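About Nostatum

Welcome, and thank you for wandering over to this page. Most people come to our site to book a cleaning or to check which night we're due at their building, so if you've come to find out who we are, we're glad of the company.

Nostatum is an office cleaning company. We began with one client, an accounting practice on the second floor of the Devstead building, and one van that wouldn't start in cold weather. The accountants wanted their wastebaskets emptied and their carpets vacuumed, and they wanted it done after they'd gone home and before they came back. We did that for them every weeknight, they told the dentist downstairs, the dentist told his landlord, and that is more or less the whole story of how we grew. Today we look after offices, classrooms and waiting rooms all over town, and we empty 2,000 bins a week. The accountants are still with us (and they still leave us a tin of cookies in December, bless them).

People sometimes smile when we say how much we care about trash. But think of the first thing you notice when you sit down at your desk in the morning! A wastebasket with a fresh bag in it, the edge folded neatly over the rim, tells you that somebody has been there and took some trouble. A bag that has slipped down inside tells you something too, usually around lunchtime when the coffee cups go in.

So we teach it properly. Every new cleaner spends 4 evenings in our training room at Omport Street before going out to a client, and the first of those evenings is nearly all bins and bags. Shake the bag open, push it down to the bottom, let the air out, turn the top well over the rim and run your fingers around it. It sounds like nothing at all, and then you try to do it forty desks in a row at the same speed and with the same care, and you begin to see why we give it an evening.

The other habit we're fond of is keeping a spare bag close to the bin, where anyone can reach it on a busy day between our visits. We picked that up at the Jitaru language school, where the classrooms fill up in July and the bins fill up right along with them. Some clients like the spares in a drawer. Others prefer them on the wall, and a small hook does the job nicely.

A black bag knotted over a white wall hook, with the bin on the carpet underneath:

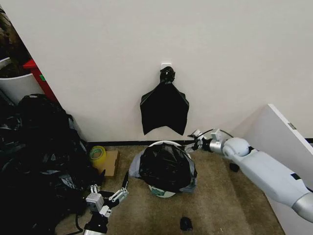
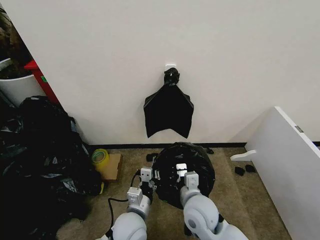

What size bag should I buy for a small office wastebasket?

Measure around the rim, then choose a bag whose opening is a little wider than that, and tall enough to reach the bottom of the bin with a hand's width left over to fold down outside. If you're between two sizes, take the larger one. Bags that are stretched tight tend to split at the rim when you lift them out, and a little extra plastic at the top makes them much easier to tie.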